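**Sheer curtain** (also *sheer*, *net*, or in older Canadian trade usage *glass curtain*) is a window covering made from lightweight, open-structured fabric that admits daylight while reducing the view into a room. It is hung alone or behind a heavier drape on a second track. This article covers fabric, heading, fullness and care. For opaque linings, see *Blackout lining*.

## Fabric

Most sheers are woven from continuous-filament polyester. Cotton voile, linen scrim and silk organza are also used, though silk degrades quickly under ultraviolet exposure. The principal constructions are:

- **Voile**: plain weave, highly twisted yarn, soft handle
- **Marquisette**: leno weave, in which paired warp yarns cross between picks and resist slippage
- **Organza**: plain weave, stiff finish
- **Bobbinet**: hexagonal net, made on a lace machine

The openness factor is the proportion of the fabric's area not covered by yarn. It governs both light transmission and the view outward. Colour also matters: a white sheer scatters incident light and appears nearly opaque from the brighter side, while a charcoal sheer of equal openness preserves more of the outward view.
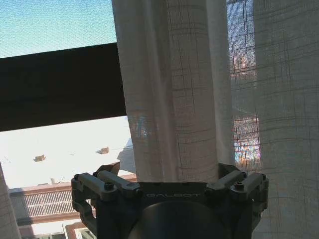

A correspondent to the Tradthorpe trade bulletin objected that openness is quoted for flat cloth and says little about cloth hung in folds. The objection is generally accepted. Gathering overlaps the layers at an angle to the glass, and effective openness falls as fullness rises. Some suppliers now give two values, one flat and one at double fullness.

## Fullness and heading

Fullness is the ratio of flat fabric width to finished curtain width. Ratios below 1.5 tend to look flat, and ratios above three add bulk at the stack without much gain in privacy. The heading determines how the surplus is distributed:

| Heading | Usual fullness | Track |
|---|---|---|
| Pencil pleat | 2 to 2.5 | Any |
| S-fold (wave) | 2 | Corded glider |
| Rod pocket | 1.5 to 2 | Rod only |
| Pinch pleat | 2 to 2.5 | Any |

The Lindemann heading, a variant of the S-fold, uses a stiffened tape with a fixed pocket interval and was developed for tall commercial glazing. It stacks compactly but can't be re-spaced once sewn.

## Hems and weighting

Light fabric moves readily in drafts. The lower edge is steadied by a double-turned hem, by a lead-free weighted cord laid in the fold, or by both. A hem of 100 mm is customary on floor-length panels. Where the cloth is wide enough, it is turned sideways ("railroaded") so that the selvedge runs along the hem and no vertical seams are needed. Panels may end at the sill, below the sill or at the floor. Floor-length panels are usually cut 13 mm clear of the finished surface to avoid soiling.

## Daylight and heat

A sheer reduces glare chiefly by diffusion. Its thermal resistance is slight, as air passes freely through and around the cloth. In a February survey of apartments at Brimthorpe, sheers alone made no measurable difference to overnight heat loss in 17 units. Privacy reverses after dark, when the interior becomes the brighter side.
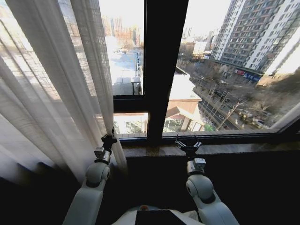 Gadau, in a printed response to the survey, argued that the result should not be extended to summer conditions, where a pale sheer reflects part of the solar gain back through the glass. The survey's method did not test this, and the effect depends heavily on the glazing type and the gap between cloth and pane.

## Care

Polyester sheers are machine washed at low temperature on a gentle cycle and rehung damp, so that creases drop under the weight of the hem. Linen may shrink on first washing by up to 9 per cent if it has not been pre-treated. Chlorine bleach yellows some finishes. Snags in leno and bobbinet fabrics seldom run, but a pulled yarn in voile leaves a visible line and should be eased back from both sides with a blunt needle.

## See also

- Café curtain
- Curtain track
- Solar shade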